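Lamcombe Creek Riparian Restoration
Progress report to the Bedier Fund
Second reporting period
Submitted 11 Jan 2020

Status

The project is on schedule for planting and behind schedule for monitoring. Spending is within the approved budget. We are asking for one change to the work plan, explained near the end of this report.

As a reminder, the grant covers the lower reach of Lamcombe Creek, from the county road culvert down to the confluence with the Alemneh Fork. The work has three parts: bank regrading and planting, removal of the old cattle crossing, and two years of vegetation and water temperature monitoring. The upper reach is paid for separately and is mentioned only where it affects our work.

Bank work and planting

Regrading on the east bank finished in early fall, before the first heavy rain. The contractor laid the banks back to the slope shown in the permit drawings except at the outside of the second bend, where they hit a shelf of hard clay. We agreed to leave the shelf in place. It appears stable, and digging it out would have meant taking down two mature sycamores that the original plan called for keeping.

We planted 3,898 live stakes and container plants against a target of 4,000 for the period. The shortfall is all buttonbush. The nursery lost part of its crop to root rot and could not fill the order. We did not substitute another species, and the nursery has agreed to supply the missing plants at the original price when the next crop is ready. Willow and dogwood stakes were cut from donor stands on the upper reach, so there was no purchase cost for those, only labor.

Of the plants in the ground, 2,578 are on the east bank and the rest are on the west bank and the low bench below the culvert. Deer browse has been heavier on the bench than we planned for. Tubes were fitted on the container trees there but not on the shrubs. We will not know how much this matters until leaf-out.

Invasive control went ahead as planned. Crews cut and treated privet on both banks and pulled stiltgrass by hand from the bench. The stiltgrass will come back from seed and we have budgeted for two more passes. A patch of knotweed was found just upstream of our boundary. We have told the upper reach project about it, and they expect to treat it this coming season.

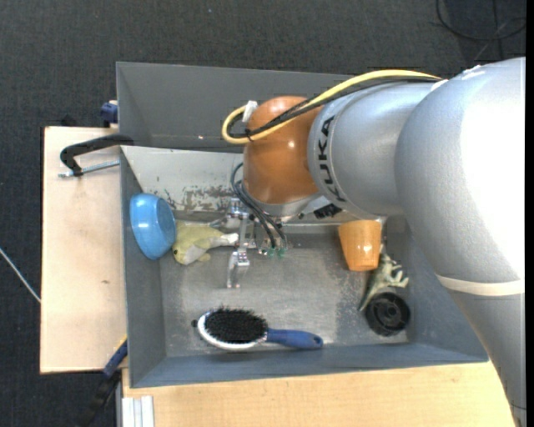 Cattle crossing

The crossing has been taken out. The concrete slab came up in larger pieces than expected, and the contractor needed an extra day with the excavator to load them. The added cost was covered by contingency. Rubble went to the county yard for crushing.

The landowner now waters the herd from a tank on the hill pasture, fed by a solar pump. The pump had trouble in its first weeks with air in the supply line. The supplier moved the intake lower and it has run without a fault since then. Exclusion fence is up along 200 feet of the west bank, which closes the last gap. A walk-through gate was added at the landowner's request so that the bench can be reached for mowing and repairs.

After the November high water we walked the whole reach. The fill at the former crossing held. There was minor scour at the downstream toe, and some coir matting had pulled loose on the west side. The matting has been restaked with longer pins. A debris jam formed against the fence corner nearest the confluence and bent one post, which has been replaced. We plan to move that corner a few yards back from the top of bank before next winter.

Monitoring

This is the part of the project that is behind. The plan called for four temperature loggers to be in the water by the end of summer. Two were installed on time. The other two, both Flamon units, arrived with a firmware problem and would not hold their clock setting. They were returned, and the replacements did not come until the leaves were down. All four are now in place and logging.

The result is that we have a full late-summer record for the culvert and the confluence but nothing for the two middle stations. Late summer is the period that matters most for the trout question, so this is a real gap. We can fill part of it with spot readings taken by hand on planting days, though these were taken at different hours and should not be treated as equal to logger data.

Vegetation plots were laid out and photographed before planting. The baseline survey found low native cover on both banks, in line with what the original application described. The first survival count is due in spring.

Outreach

One public walk was held in October and was well attended in spite of rain. The high school ecology class came out twice to cut and plant willow stakes, and the teacher has asked to bring the class back. The sign for the road pull-off is designed but not printed. We are waiting on the county for approval of the post location.

Budget

Planting and bank work came in slightly under budget, mainly through the use of donor stakes. Crossing removal was over budget by the cost of the extra excavator day. Monitoring is underspent, and most of that money will be used next year. The full line-item table and copies of invoices are in the attachments.

Requested change

We ask to extend temperature monitoring by one season so that all four stations have two complete summers of data. The cost can be met from the monitoring underspend and the savings on planting. No new money is requested. If the Fund agrees, the final report would move back by a year – the planting and crossing sections could still be closed out on the original date if that is easier for your records.

Next period

Work in February will be limited to replacing browsed stakes and checking tubes and fence. The first stiltgrass pass is set for early summer, before seed set. Buttonbush planting will follow delivery from the nursery. Logger data will be downloaded every other month, and we will send the first set with the next report.

We would need an answer on the monitoring extension before the end of spring in order to keep the field technician's hours in place.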